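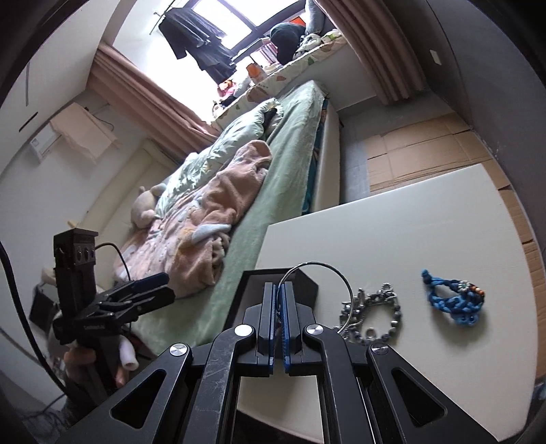 LISEZ-MOI – Bracelets et petits bijoux, inventaire de la chambre

Version du 3/11/25, tenue par Somtochukwu Fashola

Bon, je me lance ! Ce dossier rassemble mes fiches de bracelets, colliers et bricoles, avec les photos et le tableau qui va avec. Au départ c'était une liste dans mon téléphone, puis une deuxième liste (perdue, retrouvée, recopiée de travers), et ma cousine de Pravville m'a demandé si elle pouvait s'en servir pour ses propres boîtes. Du coup j'ai tout remis au propre et j'écris ce fichier pour qu'elle, vous, ou moi dans six mois, on s'y retrouve.

Ce qu'il y a dedans

fiches/ : une fiche texte par bijou, 92 en tout
photos/ : les vues prises dans la chambre, sur le plateau blanc posé par terre
tableau.csv : le récapitulatif, séparé par des points-virgules
a_reparer.txt : les fermoirs qui lâchent, les cordons qui s'effilochent, tout ce qui attend que je rachète du fil

Les colonnes du tableau

nom : celui que je donne, moi, donc pas toujours très sérieux
type : chaîne, cordon, jonc, collier, autre
couleur : la couleur dominante, et une seule (j'ai essayé d'en mettre deux, c'était l'enfer à trier)
pendentif : oui ou non, avec la forme si elle se reconnaît
longueur : en millimètres, fermoir compris, bijou posé à plat sans tirer
boite : le numéro de la boîte, de 1 à 6
remarque : texte libre, souvent trop long, désolée !

Deux fiches pour vous donner le ton

chaine_argentee
Type chaîne, couleur argent. Des perles rondes et des maillons, un grand anneau en métal et une petite boucle vers le bout. C'est par le grand anneau que je l'attrape toujours, sinon elle s'entortille et j'y passe la soirée. Boîte 2. Longueur 200. Pour « couleur » j'écris argent sans rien promettre sur le métal, je n'ai jamais trouvé de poinçon.

tresse_bleue
Type cordon, couleur bleu. Cordon tressé avec une petite fleur blanche en breloque et des perles orange. Elle vient du marché de Bellelora, un stand où tout était mélangé dans des saladiers. Boîte 5, avec les autres cordons, et surtout pas avec les chaînes : les maillons accrochent le tressage. J'ai longtemps hésité à la classer en orange à cause des perles, finalement le bleu gagne largement.

Comment je range

Je pose tout sur le plateau blanc, avec des cartons aplatis dessous et autour. Le carton, c'est LA bonne idée de l'année : une perle qui tombe dessus roule beaucoup moins loin que sur le sol nu, et on peut le soulever d'un coup pour récupérer ce qui traîne. Sur du blanc, même les toutes petites breloques se voient bien (l'argenté un peu moins, je vous l'accorde).

Ensuite je défais les nœuds, je ferme les fermoirs, je mesure, je remplis la fiche et seulement après je mets en boîte. J'ai voulu faire les fiches à la fin, une fois, et j'ai passé un dimanche entier à rouvrir des boîtes. Ne faites pas ça.

Ne triez pas sur le lit non plus ! Entre la couette à feuilles et le plaid tout doux, un bracelet disparaît en trois secondes. Il m'en manque un depuis décembre et je suis persuadée qu'il vit toujours quelque part dans la literie. S'il réapparaît, il aura sa fiche, la 93 donc, et je mettrai le tableau à jour.

Ce qui cloche encore

La colonne « type » est bancale pour tout ce qui mélange cordon et métal. J'ai mis cordon quand c'est surtout du cordon, mais ma cousine n'est pas d'accord et a sûrement raison. Les longueurs des premières fiches ont été prises avec un mètre ruban détendu, je les refais petit à petit. La boîte 4 est pleine, alors certains colliers marqués 4 sont provisoirement dans la 6.

Les noms de fichiers sont sans accents et sans espaces. Merci de garder ça si vous ajoutez quelque chose, mon vieil ordinateur les avale très mal.

Réutilisation

Servez-vous, copiez la structure, changez les colonnes, tout va bien. Pour les photos, un petit mot avant de les republier me ferait plaisir. Et si vous connaissez une bonne adresse pour du fil ciré au mètre, je prends : j'en avais acheté 100 mètres à Midtbø et j'arrive au bout de la bobine.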